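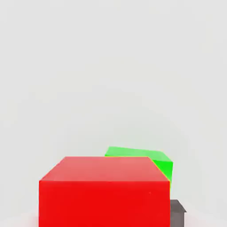

Attachment 1: simulator view, red block in front, green block behind

Ticket 686 – Sorting cell skips the second block in simulation
Site: Pimurgate packing hall
Opened: Wednesday, June 26, 2024
Priority: Medium
Status: Waiting for shift feedback

Problem
The Trender cell is meant to pick the red block, then the green one. In the simulator it picks red and then reports "no target". The attachment shows the start layout. The green block is turned relative to the red one and partly hidden behind it.

Why it matters here
Since November the day shift has tested each new layout in the simulator before it goes to the floor. Packers who used to lift by hand now set up the layouts and clear the stops. If the simulator stops for no good reason, they go back to hand sorting and the layout waits.

Tried so far
1. Restarted the simulator. No change.
2. Swapped the pick order. The cell reports "no target" straight away.
3. Moved the green block out to the side. Both picks complete.
4. Put it back and ran 500 cycles overnight. 314 stopped with the same message.

Reply from Jivberg support
The target search runs once, at the start, and drops anything that is mostly covered. It needs to run again after each pick. Please set "search again" to on in the layout file and raise the wait to 12 seconds.

Update from site
Setting changed, wait raised. The next 12 cycles all finished. Each one is slower – the packers noticed before we told them. They would like the wait shortened, as they are the ones standing at the screen.

Two requests from the shift, passed on:
– The message should say "target hidden" when that is the cause. "No target" sends people to check the feed belt.
– Packers need edit rights for the layout file. At present only the Abdella office has them, and it is closed on the late shift.

Edit rights moved to a separate ticket. Message wording is with Jivberg. Leaving this one open until the late shift has run the new setting.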